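Alcides Assunção spent 15 years on his edition of the Quintana manuscript, a gathering of short devotional verses that Pratia publishes in April. The finished book holds 895 poems, drawn from a source of 2,786. Selection, he says, was done by form first and by subject second.

"I read for metre. If a line scanned badly in the original, I marked it and went on. Rhyme I left until the second reading."
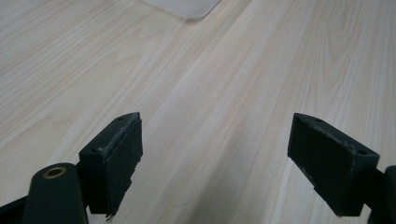
The notes took longer than the translations. Each poem has a gloss of no more than 10 lines, set at the back - a limit Assunção asked for himself. "Long notes get read in place of the verse," he says. "I cut anything that repeated the dictionary."

He has kept the old order of the leaves, including two that earlier editors moved. "The stitching supports it. I give the evidence in the appendix."

A paperback will follow, with the index revised and the variant readings printed in full.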